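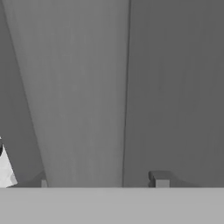

4.2 What the simulated view does and does not tell us

Figure 3. One greyscale view rendered from our simulated bench. A lighter panel lies between two darker ones, with small upright blocks at its lower end and a pale band across the bottom.

The view in Figure 3 was rendered in Clendum, the simulator we used before any part was cut for the arm built in the shared workshop at Rojanasak. We include it because a good deal of the argument for building at home rests on views of this sort. The claim, made often in hobby write-ups and sometimes in papers, is that a maker with a modest computer can rehearse a build in simulation and carry the result over to the bench with little trouble. We began the project willing to believe this. We are now less willing.

Consider first how few surfaces there are. Three large grey areas and one pale band take up most of the view, and the texture on them is faint. The long dark seam to the right of the central panel is an easy feature for an edge finder, and so is the slanted edge on the other side. Our line-fitting step, written for the Gemano controller, locked on to both without any tuning. It would be tempting to report this as a success of the method. We think it says more about the view. A scene with so little in it leaves an edge finder few chances to be wrong, and a low error under those conditions should not be read as evidence of anything on a real bench, where there are cable ties, pencil marks and the glue stains of the last project.

The two small blocks at the foot of the central panel are a better test. They stand at nearly the same height and look like a pair, but the right-hand one is more than twice as wide as the left. Our first matching rule assumed that paired parts would show similar widths, and it rejected them. We loosened the rule until it accepted them, and only afterwards asked whether a looser rule would also accept pairs that were not pairs. It did. Readers of similar work may wish to check whether thresholds were set before or after the authors had seen the views they report on.

The white, pointed object at the lower left caused a different sort of trouble. It is by far the brightest thing in the view, and it meets a dark panel directly. The automatic contrast step gave that one boundary most of the available range, and the faint streaks on the central panel, which we had hoped to use as a cue for direction, were pressed almost flat. Masking the bright region by hand brought them back. We do not count masking by hand as automation, and we have left the masked runs out of the totals below.

In all we rendered 1,335 views and kept the settings fixed for the final 48, which were set aside and not looked at until the code was frozen. On the earlier views the seam was placed well enough to guide the arm in nearly every case. On the 48 it was also placed well. This sounds encouraging until one notes that the 48 came from the same simulator, with the same materials and the same kind of lighting. They are new views of an old world. When we ran the frozen code on the bench itself, with the Uriment camera clamped to the shelf, it failed in 4 of the first attempts before we stopped to clean the lens and adjust the lamp. We cannot say how many of those failures were down to the lamp, as we changed both at once. That was careless, and we would do it differently.

A further point concerns what is hidden. The pale band covers the lower ends of everything behind it, so the feet of the two blocks are never seen. Our code guesses where they are by carrying the vertical sides downwards. In the simulator the guess can be checked against the model. In the workshop it was checked with a steel rule, by 2 of us, and our readings did not always agree with each other. The spread between the readings was of the same order as the error we were trying to measure, and we therefore give no figure for it.

None of this makes the simulator useless. It caught a reversed axis in the wrist code, which would have cost us a motor mount, and it let us work on evenings when the workshop was shut. These are real savings for a small build — though they are savings in time and parts, and should be reported as such. The stronger claim, that performance on rendered views predicts performance on the bench, is one our data do not support. Section 4.3 gives the bench results in full, including the runs we would have preferred to leave out.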